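**Week 2 handout: budgeting for a gripper cell**

Welcome back, everyone! Before you fall in love with a catalog page (we all do it), sit down and write out what you expect the thing to pick up. Our practice quote from Gundmont puts the gripper at $1,143, and the Sterkell one comes in at $1,329 with the mounting plate included, so read the small print before you call one cheaper. Then set aside $400 for spare fingers and cables, which people forget every single time. Simulator hours go on their own line, please, and bring your draft sheet to lab.

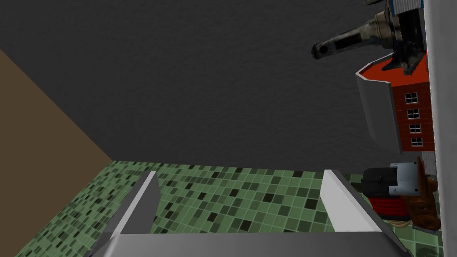 *Fig. 1. Simulated gripper, fingers open, with a power drill and a small brick building along the right.*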